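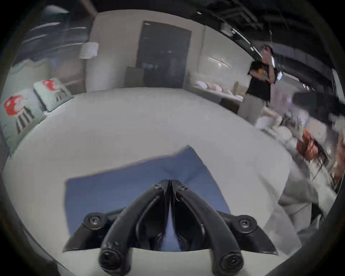
December 18, 2019

Sumomdale, matchmaking log, second pass

Ran the overnight bot league again on the Simska build. 3,976 matches finished and the rest timed out in the lobby, same as on Monday. The claim from Drirnton is that the new rating curve gives closer games. I don't see it yet. Win margins are narrower, yes, but they also shortened the match timer in the same build, and a shorter match will end closer whatever you do to the ratings. Two changes at once and no way to pull them apart from this log.

Also not convinced by the bots. They play their cheapest card the moment they can afford it and never hold anything back for the last push. Real players hoard. A curve that looks tidy with bots that never save up could fall over on the first evening of the soft launch.

Queue time: set the cap at 12 seconds before the search widens. At the top of the ladder it widens nearly every time, so the cap does all the work up there and the rating does very little. Need to write that on the wall chart before the next call, or it will be reported as a success. 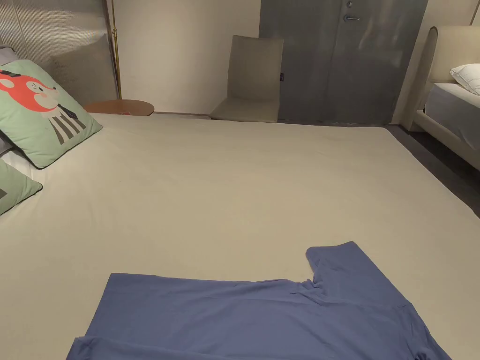 Timo Seidel thinks I am being unfair to the bots. His view is that they only need to be equally stupid on both sides, and that a rating system should sort stupid players as well as clever ones. Fair enough for checking the sums. It tells us nothing on whether a loss feels fair, and the complaints in the closed test were all on that point.

He also wants the first 1,000 matches thrown out as warm-up. Agreed, provided we do it for the old build too. Last time we trimmed one side only and got a lovely graph.

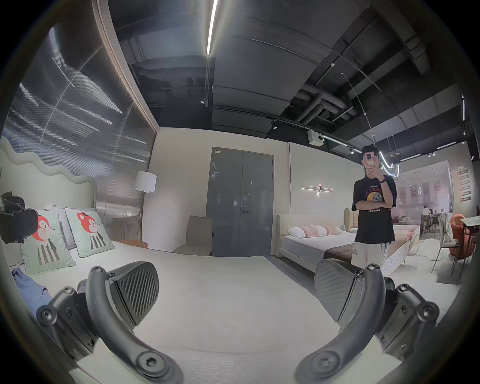
To do before January

Ask Drirnton for a build with the old timer and the new curve. They will say it is a lot of work. It is one number in a settings file.

Rerun both builds on the same seed. Malinowski has the seed list, I only have the short version.

Give half the bots a rule to save up for the last push. Crude, but better than what we have.

Find out why the lobby timeouts aren't counted as anything. If they were counted as losses the top of the ladder would look quite different – I suspect that is why they aren't.

Leave the card prices alone until all of the above is done.

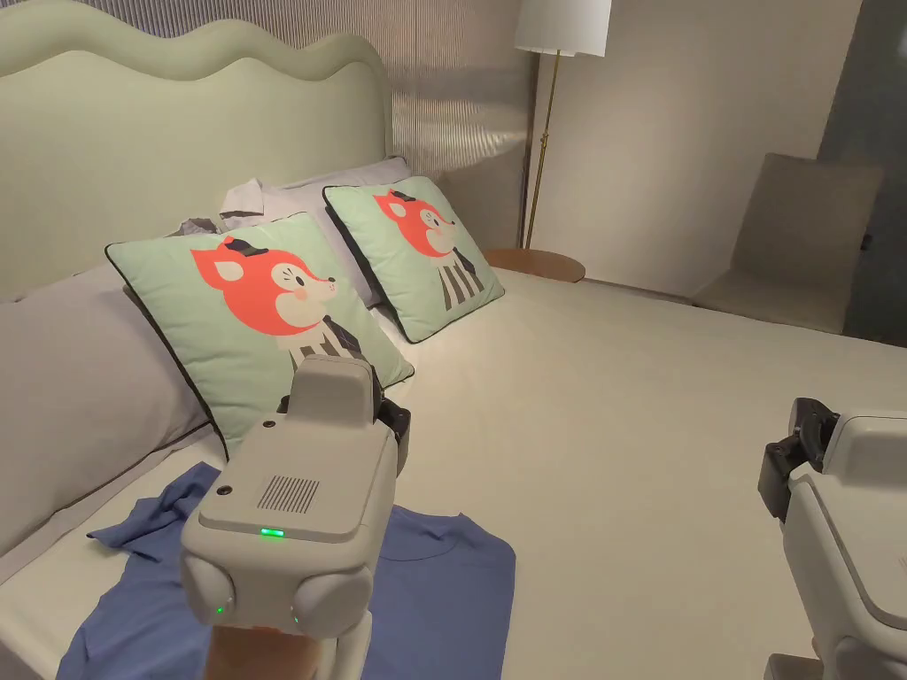 Fox cushions, mint green with dark piping.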